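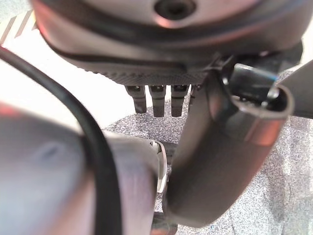 Wanted: families to be bored by our picture books before anyone else is

Droten publishes true stories for children aged four to eight, mostly about people who ran, swam, climbed or fell off things for a living. Next spring's list has three new titles, and we are looking for 83 households in and near Westham to read them aloud at bedtime and tell us where they sag.

The books exist as stapled proofs with rough pencil drawings. One is about a cross-country skier from Grønli who learned to race by delivering the post. One is about a wrestler, and has more about soup in it than we planned. The third concerns a long-distance swimmer and is currently 301 words too long, according to its editor, Bożena Marciniak. Its author, Mieczysław Gajewski, thinks it is short.

What you would do

Read each book aloud at least twice, on different nights, to at least one child. Mark the page where the wriggling starts. Write down any question the child asks, in the child's words, including the rude ones. Fill in a two-page form per book, or ring Wanda Rutkowska and grumble at her for ten minutes, and she will fill it in for you.

You do not need to like sport. Half the office doesn't. You do not need to do the voices either, although we would like to know if you did.

Who we are after

Any adult who regularly reads to a child in our age range: parents, grandparents, foster carers, older brothers and sisters over 16. We are keen to hear from homes where English is the second or third language, and from children who have announced that they hate books. Last time we had far too many teachers. Teachers may still apply, but please try not to correct the proofs in red.

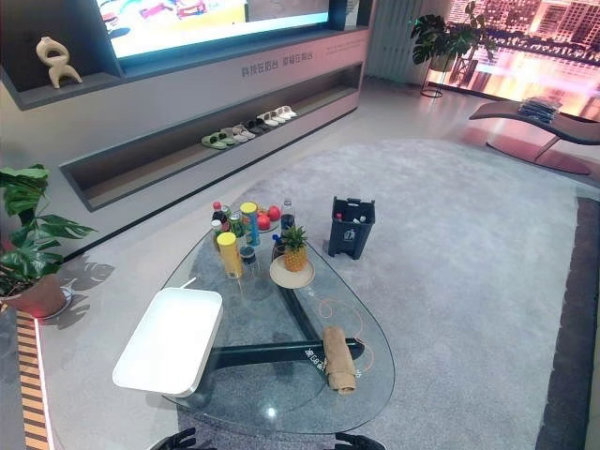 Do we have to give the proofs back?

Please post them back in the prepaid envelope, jam and all. You will get finished copies of all three books when they come out.

What you get

A £40 book token per household, the finished books, and your child's name in the back of whichever one they complained about most. There is also an afternoon at our office in December with Ilari Ikonen, who is illustrating the skier and will draw your child on skis — flatteringly, if bribed.

How to apply

Write to Behrouz Rezaei at Droten by 2021-07-18. Tell us who reads, who listens, how old the listener is, and the last book either of you gave up on. A few lines will do. Proofs go out a fortnight later, and forms are due back six weeks after that.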